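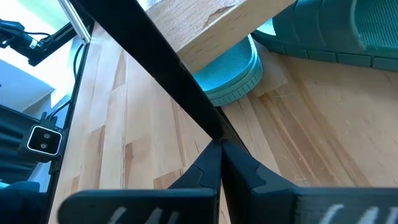 I have been walking around in socks for a week, so I guess it's time to write about the floor by the back door again. Those of you who have been getting this newsletter since the Prandgate days will remember the Great Shoe Pile. Well, we moved, and the pile came with us.

The new place has strip wood from one end to the other, all honey and beige with the odd streak of dark amber, and I love it more than is probably healthy. It has scratches and small nicks, and the afternoon I noticed them I got down on my knees with a flashlight and a soft pencil eraser (don't ask, I read it somewhere, it did nothing). A couple of readers have written in to say just sand it. I got a quote from a place out in Skerken and it came to over $2000 for the hall and the kitchen, so for now the scratches are part of the family.

What I can do something about is the footwear. House shoes are the whole trouble. Boots have a tray, sneakers have a shelf, but slides and slippers get kicked off wherever a person happens to be standing, and then they migrate. They go under things. I have a teal rubber pair, the brightest thing I own by a mile, and you would think a color like that would be impossible to lose. I have spent entire mornings looking for one of them! It's nearly always tucked under the edge of something wooden, toe pointing out, exactly where I would have seen it if I'd bothered to bend over.

So my little winter project has been a low bench with open space underneath. I wanted it plain: one light board with a nice wavy grain across the top and enough of a gap that a slide can go under without my having to aim. I looked at the Vunar one, which is lovely and sits too low to the ground for anything thicker than a flip-flop. I looked at two secondhand ones that smelled like a basement. In the end I bought a board, 26 inches long, and I'm making the thing myself, slowly, in between everything else.

A few things I've learned so far, in no order. Felt pads are worth buying in the big pack, and you should wipe the bottom of the legs before you stick them on, or they'll slide off sideways and leave a gummy gray smear (I have two of those now, right in the doorway). Check your board for splits before you leave the store, and look at both faces. Small ones don't bother me, but I'd like to be the one deciding. And run your hand along the bottom edge, too, where your fingers will go every time you drag the bench out to sweep. I took mine down with 120 paper and it was fine in ten minutes.

For the finish I'm leaning toward plain hardwax oil, no tint. I tried a stain on a scrap and it went orange - really orange, like a bad tan - so that's out. If any of you have used an oil on something that gets wet rubber soles shoved under it all winter, write back and tell me how it held up. I'd like to get the first coat on before January if the hall stays warm enough.

Meanwhile the rule in our house is that slides go under, toes out, in pairs. We're managing the first part.

Next time: the coat hooks, and why I've moved them twice.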